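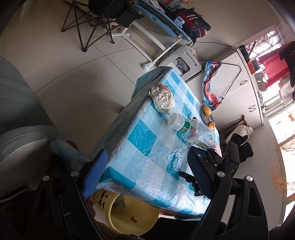 Print this ticket | E-mail this ticket

Skillside Support Log
Ticket 897: Pose drift during home demonstration, Morton visit
Opened: Monday, July 4, 2022
Component: Wala tracking, hand-held gripper
Status: Closed, workaround in place

Reported problem

Visitors at the Morton demonstration were shown a table-clearing task with the hand-held gripper. The live trace on the Wala viewer jumped sideways when the gripper came in low over the table. Jaw width stayed correct. Position did not. The jump was large enough for visitors to ask about it.

The task was the standard one: pick up light trash, leave the fruit, return to start. Each take is 900 frames. The Contreras team ran the same task in May, on a matte table, with no jumps.

Setup

Family home, tiled floor, window light from one side. The table has a blue and white checked plastic cloth over it, glossy and wrinkled. Grippers on site: 2. Both had current firmware and both had been calibrated before the visitors arrived.

Checks

1. Restarted the viewer. No change. The jump is in the recorded file as well, so it is not a display fault.

2. Swapped grippers. Same jump at the same height. Hardware fault on a single unit ruled out.

3. Checked jaw linkage and pads. Screws tight, pads seated, no play at the pivots. Jaw encoder reads zero when closed.

4. Cleaned the lens. No change.

5. Covered half the table with a plain cotton sheet. Takes over the sheet tracked normally. Takes over the bare plastic still jumped. The tracker was locking onto reflections, which shift as the gripper moves. The checked print adds to it: one square looks much like the next, and after a bad match the tracker can settle a full square off.

6. Lowered exposure one step and raised the approach so that items beyond the table stayed in view. With jaws open over the crumpled bag and the orange peel, the fruit bowl, the desk and the television on the wall all give the tracker something fixed to hold.
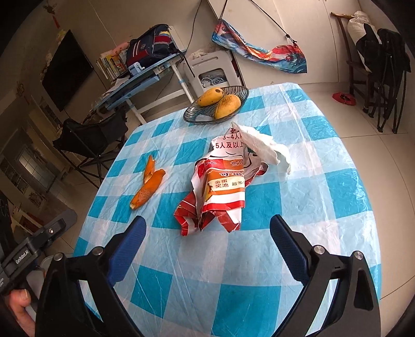
7. Ran a full take with the new exposure and the high approach, sheet removed. Wala reported 897 frames tracked. The lost frames were at the lowest point of the grasp and the tracker recovered without a jump. Visitors were shown this take on the viewer.

Cause

Reflections on glossy plastic, combined with a repeating pattern and a low approach that left little else in view.

Workaround

Before a visit, ask the host about table coverings. Do not ask them to remove one. Bring the cotton sheet and use it if the first take jumps. Set exposure with the gripper held over the brightest part of the table. Keep the approach high until the jaws are over the item.

Open item

Wala does not warn the operator when it matches the wrong square. Feature request filed separately.

Comments (3)

Guest: Does lowering exposure hurt the dark areas under the desk? We have a demo next month in a room with one window.

Support: Some detail is lost there. It did not affect tracking in the Morton takes. If the room is dark on the far side, try the sheet first and leave exposure alone.

Guest: Same fault on a glass countertop. A matte placemat fixed it. The high approach alone did not.

Contact Skillside Support | Copyright 2022 Skillside | Back to top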